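Jorkham Galleries 16
Client proofing and print sales for working photographers

Updated 14/03/2026

Every gallery host says it will sell your prints for you. We'd be careful with that promise, including when it comes from us. A gallery shows pictures and takes orders. Whether anyone buys is mostly down to your clients, your prices and how soon you send the link.

Version 16 is a modest release. Proofing pages load with fewer steps, favorites lists can be locked once a client has signed off, and the cart no longer empties itself when a phone goes to sleep. That last fault had been on our list since January, which is too long.
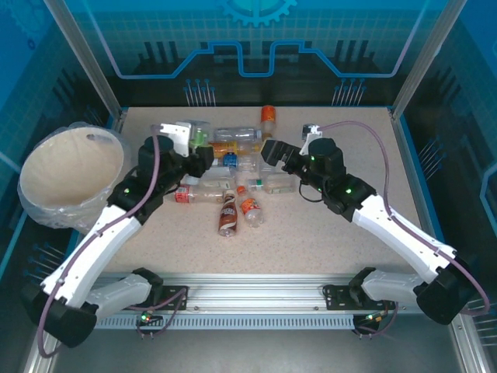 Do I have to move my old galleries by hand?
The importer reads folders from Fliltstead and Farnine and keeps your album names, captions and passwords. Price lists don't come across, so plan on typing those in again.

You'll see a lot of talk elsewhere about smart culling and automatic keywords. We tried keywords on a test set of 653 wedding files and threw out most of what came back. The feature is in the menu, switched off. Turn it on if you like fixing tags.

Plan details
Price: $155 a year, one photographer
Trial: 31 days, no card needed
Galleries: no set limit
File types: JPEG and TIFF (raw files are stored but not shown)
Print orders: sent to Pramanik, or download them and use your own lab
Commission on sales: none, though card fees still apply

Search engine settings are included. They let you write a page title and a short summary for each public gallery. Don't expect them to put you on the first page of anything.

Start a trial | Compare plans | Release notes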